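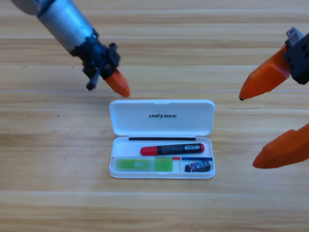
Moved the desk this morning so I face the door, with the wall behind me. The feng shui advice I'd read calls it the commanding position. It took two goes because the lamp lead was too short.

---

The course was the Mindley one, 3 evenings at the hall in Prastum. Most of it was on front doors and clutter. I cleared 73 old magazines out of the hallway afterwards.

---

Kept the jade plant. It's in the far left corner from the door, which is the wealth corner on the chart we were given.

---

Still undecided about the mirror. The handout says never opposite the bed, and that's the only wall it fits.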